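**Ticket 393: cargo bookings dropping off the Nundard manifest**
Opened by: Rania Najjar
Status: closed, see notes at the bottom

January 28, 2023

Okay, I'm writing this one up properly because Irfan asked me to, and also because I've already forgotten half of what we did in August when we had something similar.

So! The morning freighter manifest came through from Odeck (our booking system, for anyone new) with 11 air waybills on it. The warehouse had 12 on the floor, all weighed and labeled and ready to build. The missing one was a two-piece shipment of pump parts for Hailu, booked the night before, confirmed, and showing up perfectly happily in Odeck when I searched for it. It just wasn't making it across to Nundard, where load planning picks everything up.

First thing I tried was the resend button. Nothing. Then I canceled the booking and put it back in with the same waybill number, and got "duplicate reference, message held," which at least told me Nundard had seen it at some point. I should have stopped and called Irfan then, but I tried it two more times first. (Sorry, Irfan. I know you had to clear those by hand.)

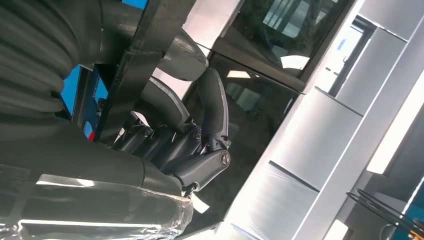
*3 min read*

Irfan Wattimena picked it up from there and pulled the message log. The booking message had gone out on time, and Nundard had rejected it without passing the error back to us. His first guess was the weight, as we'd had kilos and pounds mixed up before, but the weight was fine. Then he looked at the routing. The forwarder, Treker, had put the connecting flight in the remarks box and left the second leg blank, so the message had an origin, a transit point and no destination. Odeck lets you save it like that. Nundard doesn't want to know.

What fixed it:

1. Irfan cleared the held duplicates on the Nundard side.
2. I opened the booking, typed the second leg in the routing field and took it out of the remarks.
3. Saved, waited for the green tick, then hit resend once — once!
4. Refreshed the manifest and got all 12.

Load planning had the new version before cutoff and the pump parts made the flight, so no rebooking and no angry phone call from Hailu.

Still open on my side: I've emailed Treker to ask them to stop using remarks for flight numbers. They wrote back "noted," so we'll see. Irfan is asking Odeck whether the second leg can be made a required field on transit bookings — he thinks it's a setting, I think it'll be a change request. I'll link that ticket when he has a number for it.

If you get the duplicate reference message in the meantime, please leave the booking alone and ping one of us.

— Rania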